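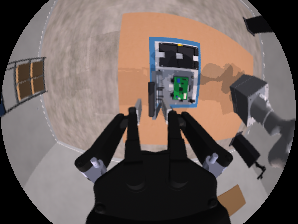
Lollow build gallery, page 2

Welcome back to the Lollow page! If you're new, Lollow is my two-armed bench robot, and it mostly lives in the back half of my garage, with weekend trips over to the Okside workshop when I need a drill press or somebody smarter than me. Before I let it near real electronics I'm building the whole job in simulation, so this page is all renders. The last page was brackets and wiring and a lot of black filament, and I know some of you liked that better. More of it is coming, I promise.

The job for now is a small one – get the gripper over a tray of electronic parts, line up on the right piece, and pick it without shoving everything else across the table. I figured I'd be done with it in July. Ha! Last updated 9/16/19, and I'm still fiddling with finger angles.

The tray ate most of my summer. It has a blue rim and a light gray bottom, with a green circuit board and a bunch of black parts sitting in it, and I modeled every bit of it on my laptop at the kitchen table. Jennylyn Castillo sent me her board model, which saved me a good long evening, and then I lost that evening anyway getting the scale right. My first import came in so big that the board covered the table. (I did not save a render of that. I wish I had.)

I render everything through a very wide lens up by the gripper. Straight edges come out curved, and it takes some getting used to, but I can see the fingers and the table and a good bit of floor all at once. I tried a narrower one for two weeks and kept driving the second arm into things I couldn't see.
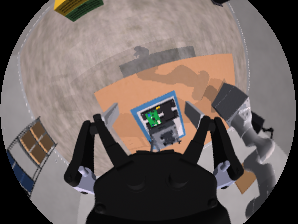
Fingers open wide, one pad on each side of the tray and not touching it. Second arm over at the right.

I like the open pose because the pads are easy to read. They're plain flat gray pads, and I've redrawn them more times than any other part on this robot. The long skinny ones from page 1 looked great and flexed like crazy. Hiếu Lưu talked me into something flatter and stiffer, and he was right, and he has mentioned it since.

Shadows were the other big time sink. With them off, everything ran faster and I was very pleased with myself until Wubit Tekleab asked how my part finder was going to behave under a real shop light. Badly! So the shadows went back on, and now both arms are free to throw them over the table wherever they like. Each batch takes longer. I start one before bed and check it with my coffee.

A few numbers, for the people who always email and ask:

Practice runs logged so far: 324
Runs thrown out for bad starting poses: 36
Hours to re-do the finger linkage after I broke it: 15

The linkage business was my own fault. I changed one pivot, didn't change its mirror on the other side, and the fingers closed like a bad pair of scissors. I spent a whole night blaming the physics settings. Daniyal Kazmi spotted it over video chat in a couple of minutes – he asked me to open and close it slowly, and then he just started laughing.

What I still want to get to:

Softer contact on the pads. They're too grippy in the sim and I don't trust it.
A slower approach for the last little bit above the tray.
Better timing between the two arms, so the second one waits its turn.
Moving the start position around more, so I don't end up with a robot that can only do one tray in one spot.

Imelda Talavera is lending me her bench at Okside once the pick is steady, and that's where the real gripper gets its first try. The palm shell is printed and sanded, and the finger joints are in a coffee can on my shelf waiting for the right bolts. I'll shoot the assembly as I go and put it all up on page 3.

If you want the tray model or the finger drawings, drop me a note through the guestbook and tell me what program you use. I can export to most things. Files for the old skinny fingers are still up on page 1, but please don't build those!

Back to page 1 | Guestbook | Parts list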